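December 4, 2023

Two loads of laundry, and the dryer has gone back to making the noise. I have decided the noise is a feature of the house, like the draft in the hall.

Sharon Magesa called at lunch to ask whether I'd started the Quispe letter. I said I had. I had typed the date and my own address, and I stand by both of them. The letter is meant to explain to the Quispe people why I'd like my deposit back on the sofa, which was promised for May and is now promised for "the new season," a phrase that could cover most of human history. Sharon thinks I should be firm. Sharon once got a refund on a haircut.

In the meantime I go on sitting on the old one, which has a dip at the left end and a spring at the right. Guests get the middle. My sister calls it the witness stand.

Walked down Piltivley Road for stamps after that. Line out the door, everybody holding parcels, me with my one envelope and nothing in it yet. Stood there for 40 minutes reading the poster on customs forms. I now know a good deal about mailing honey. The man ahead of me was sending seven identical boxes and wanted each one weighed twice. I thought some unkind things about him and then he held the door for me on the way out, so that was spoiled too.

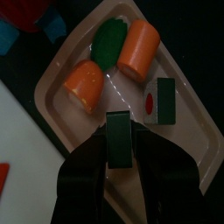
It was getting dark by the time I got home, and the kitchen radio was on. I don't remember leaving it on. They were interviewing a man who gets up at four to swim in a lake, and he sounded so pleased about it that I had a second piece of toast in protest.

Finally wrote the letter after supper. First draft was two pages and brought up my back, my mother's back, and the general decline of furniture. Second draft is a paragraph. Read it to Sharon over the phone and she said it was very polite — she meant this as a criticism — and that I should take out "if it's not too much trouble." Took it out. Put it back in after we hung up.

Envelope is by the door with a stamp on it. Need to call about the dryer tomorrow, and buy bread.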